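# Fellowship wants my undergrad transcript sealed, but my college merged out of existence. What now?

Posted in **Funding & Applications** · October 2026

I'm applying for the Lusenum Fellowship, which pays for one year of a master's abroad. I am a 34-year-old with a job, a dog and a low tolerance for portals, so please be gentle.

The fellowship asks for the following:

- a personal statement, 3,000 characters with spaces
- two letters of recommendation, at least one from "a faculty member who has taught the applicant"
- a sealed transcript sent straight from the institution that awarded the degree
- a study plan
- proof of an offer, or proof you've applied for one

My trouble is with the second and third items. I got my bachelor's from Drikside College, which was swallowed by Drerton University a few years after I left. Drerton's registrar says they hold the Drikside records but can only issue them on Drerton letterhead. The Lusenum portal has a dropdown of institutions, and Drikside is in it, and when I pick Drikside it will only accept a transcript from a Drikside email address. Those addresses stopped working when the college did. If I pick Drerton, the portal asks me to confirm that I "was enrolled at this institution," which I wasn't. I once went to a concert there.

I wrote to the fellowship office and got an automatic reply thanking me for my interest and directing me to the page I was writing about.

As for the faculty letter, my thesis advisor has retired to somewhere with goats and doesn't answer email. The other professor who might remember me taught a lecture with 200 people in it. I got an A minus. I sat near the back. I do have a boss who likes me and would write something warm and grammatical.

So, in order of panic:

Which institution do I pick? Can a boss's letter stand in for the faculty one? And does anybody know what they mean by "articulate how the award will transform your wider community"? I do payroll software for school districts. My wider community would like to be paid on the 15th, and that's about as transformed as they want to get.

The deadline is in 30 days and the portal says transcripts take "up to four weeks to be matched." I can do that arithmetic and I don't enjoy it.

— **paperclip_widow**

---

**tollbooth88**

Just pick Drerton. Nobody reads the checkbox. I put the wrong middle initial on my whole application for a different scholarship and they still sent me the money.

Also you can get ChatGPT or whatever to do the community part, they all sound the same anyway.

> **paperclip_widow:** The checkbox is directly above a paragraph saying false statements void the award and they can ask for the money back. I'd like to not owe a foundation a year of tuition over a dropdown.

> **tollbooth88:** ok well good luck with the goats

---

**Gianni Martinelli**

I spent nine years in a scholarships office (not that one) and have seen a good many dead colleges come through the mail. Yours is a common problem with a boring fix, and boring is what you want.

**The transcript.** Pick Drikside. It's the college that awarded your degree, and the form is asking about your degree. Then get two things from the Drerton registrar. One is the transcript on Drerton letterhead. The other is a custodian letter, sometimes called a successor institution letter, which says in a few lines that Drerton holds the academic records of the former Drikside College and is authorized to certify them. Registrars at merged schools have this as a template. If the person on the phone has never heard of it, ask for whoever handles "closed school records" and use those words.

Have both sent together, sealed, by post if the fellowship takes post. Most do and hide the address at the bottom of the terms. If it must be electronic, don't fight the email check. Look for an "additional documents" slot, upload the custodian letter there yourself, and then phone the fellowship office with your application number. Phone, don't email. You've met their email.

When you call, ask the person to put a note on your file saying the transcript will come from a different domain, and write down their name and the date. Matching is usually slow because a file comes in that doesn't look like anything in the system, and it sits in a queue until somebody has a quiet afternoon. A note gets it out of the queue. Also ask whether "four weeks to be matched" has to fall before the deadline. At my old place it only had to be *sent* by the deadline, and the warning was there to frighten people into starting early. It mostly frightened the ones who already had.

**The faculty letter.** Your boss can write the second letter. He or she can't write the first. "A faculty member who has taught the applicant" means what it says, and a wonderful letter in the wrong slot gets the file marked incomplete before anyone reads a word of it.

Try these, in this order:

1. Call the department that took over yours and ask them to forward a note to your advisor. Retired faculty ignore strangers' emails and will often answer a message from the department secretary, whom they fear.
2. Ask anyone who taught you in a small class, even outside your major. A seminar with eight people in it beats a lecture hall.
3. If you've taken any course since, including evening or certificate courses, the instructor may count. Ask on that same phone call.
4. Write to the lecture professor, attach your best paper and the comments on it, and offer a one-page summary of what you've done since. It'll be a thin letter. Thin and eligible still gets read.

Give whoever says yes the deadline minus a week. Don't tell them it's minus a week.

**The community bit.** I read these for a living, so please believe me that payroll for school districts is a gift. The statements that wear a reader down are the ones in which the applicant will uplift, empower and catalyze an unnamed population from an unnamed office. I once had 142 of them in a cycle and could have shuffled the last paragraphs between them without anyone noticing, the applicants included.

What the reader is looking for is some sign that the money goes into you and later comes out somewhere else. Say who's affected by your work now. Bus drivers and lunch staff on hourly pay, I'd guess, who are the first to suffer when the software rounds something the wrong way. Say what you can't do for them yet, and which part of the degree would fix that. Name the course. Then say where you'd take it when you come home. You've used up your 3,000 characters and you haven't transformed anybody.

I write mine, and tell everyone else to write theirs, in one bad sitting, at the kitchen table, with no going back to fix the opening. You'll want to fix the opening. You'll also find that the kitchen has never been so interesting, and that every dish in the house needs you.

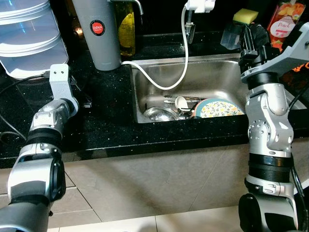 Leave it a night, then cut the first paragraph entirely. It's nearly always throat-clearing, and the second one is where you started talking like yourself. Read what's left out loud. Any sentence you'd be embarrassed to say to a bus driver comes out.

One more thing on the study plan, which you didn't ask about and which people sink on. It's not a second personal statement. They want terms, modules, credits and a rough budget. If your offer hasn't come through, say so and list the program as "applied," with the date. Don't write it as if you've already got your room keys.

> **paperclip_widow:** This is the most useful thing anyone has said to me since the A minus. Called Drerton. The closed school records person exists, is named on the website under a tab I'd have sworn wasn't there, and the custodian letter costs less than the transcript does. Calling the fellowship office next, with my pen out.

> **Gianni Martinelli:** Good. Ask for two copies of the letter. You'll need it again for the visa, or the university, or both.

---

**marginalia_lou**

Seconding the custodian letter. I had the same thing with a college that closed outright, so no successor, and the state education department held the records. If anyone else finds this thread and their school wasn't merged but just shut, that's who to try first.

Small disagreement with Gianni on the faculty letter. Some awards (I did the De Luca travel bursary, years back) let you swap in an employer if you've been out of school five years or more, but it was in the FAQ and not in the guidelines, and the two contradicted each other. I emailed a screenshot of both and they went with the nicer one. Worth ten minutes of reading the Lusenum FAQ to the bottom before you go after the goat man.

Also save a PDF of the terms page today. Mine changed in May, halfway through my application, and I was very glad to have the old one.

> **paperclip_widow:** Saved. The FAQ says to see the guidelines. The guidelines say to see the FAQ. I've left a message with the department secretary.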